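Dellport Surgical and Laboratory Supply
Hand Instruments / Scissors

Clarker Stainless Steel Scissors

The Clarker scissors are supplied for general cutting in teaching laboratories, clinics, dispensaries and packing rooms. They are suitable for gauze, tape, tubing, paper and light film. They are not intended for wire, sheet metal or any material that would require the user to force the handles.

Each pair is made of stainless steel throughout, including the finger rings, and has no plastic or rubber parts. The steel is polished after grinding. The blades narrow to a sharp point and should be kept closed when the scissors are carried, passed to another person or stored upright. 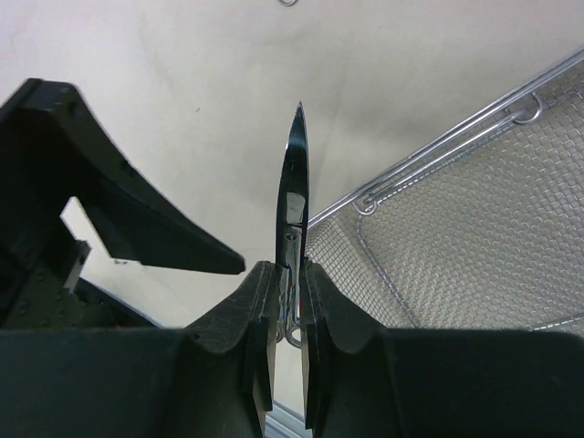 Clarker scissors, blades closed, point upward.

Care and cleaning

Wash the scissors by hand in warm water with a mild detergent before first use and after each working session. Open the blades fully so that the area near the pivot can be reached with a soft brush. Rinse, dry with a lint-free cloth and apply one drop of instrument oil to the pivot. Bleach and abrasive pads will dull the polish and may cause pitting. Water used for washing should not exceed 70 °C.

Sharpening

Departments holding a Dellport service agreement may return scissors for sharpening up to 3 times during the life of the instrument. Returned items must be clean, dry and fitted with a tip guard. Sharpening requests are handled by Musa Uzor at the Zedley workshop. Items received after the first week of December are returned in the new year.

Ordering

Sold singly or in cartons of 110. Institutions with a standing order of 2,000 pieces or more per year should contact Garba Bashir, Institutional Accounts, for contract pricing. Tip guards and instrument oil are listed separately under Sani Accessories.

Scissors that have been used may be exchanged only where a fault in manufacture is confirmed on inspection. Please quote the order number in all correspondence.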